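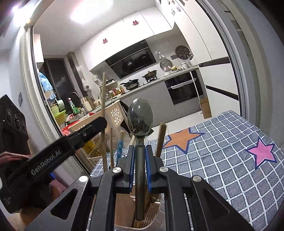 Lists > Kitchen and Table > Messages > April

Subject: Re: What lives in your utensil pot?

Hello all,

I've been meaning to answer this one since it came round, and then I got a cup of tea and started typing and now look at the length of it. My earlier message is lost somewhere in the archive so I'll just quote the bit I'm replying to.

> We moved into the flat in Wondano last month and the kitchen has
> exactly one useful drawer. Everything long is going to have to stand
> up in a pot by the cooker. What do you keep in yours, and what do you
> keep out? And do you put handles up or handles down? My other half
> says down, I say up, and we'd like it settled before the next meal.

Mixed, is my answer! Spoons go in bowl end up, so you can see which one you're getting, and the same for anything wide. Chopsticks I don't fuss over. We've got a tall wooden one that towers over the rest, a thin stick next to it that I use for poking cakes, something with a blue patterned handle, and the flat wooden spatula, which goes in handle up because it's too wide at the other end to get past its neighbours. Then there's the clear plastic spoon, my favourite of the lot and the ugliest. It came from the market at Plomemier and I keep meaning to buy a second.

What I keep out: knives (never in a pot, please), the potato masher, and anything with a hinge. The masher catches on everything and the whole lot comes up with it like a bunch of leeks.

Ours stands away from the gas. I used to have it right beside the hob and everything got that sticky film on it, even with the hood running. It lives near the starry cloth now, the blue-grey checked one with the big orange star, and I just take what I need before I light anything. You do have to remember to do that. I don't always.

Do empty the pot now and then — you will be horrified by the bottom. I tip mine out over the sink, wash it in hot soapy water and leave it upside down overnight. Wooden things want to be properly dry before they go back in or they go black at the ends.

If you're buying one, get a heavy one. I had a lovely light tin from Roturer years ago and it fell over every time I took the ladle out. The Jaber one my sister has weighs a ton and hasn't budged yet.

Let us know who won, up or down.

Last updated: April

3 comments

leekandtatty: Handles up, always. I don't want fingers on the end that goes in my soup.

potwatcher46: A handful of dried beans in the bottom of a light tin does the trick, we've done it for years.

marrowfat: Agree about the masher. Mine hangs on a hook by itself and everyone is happier.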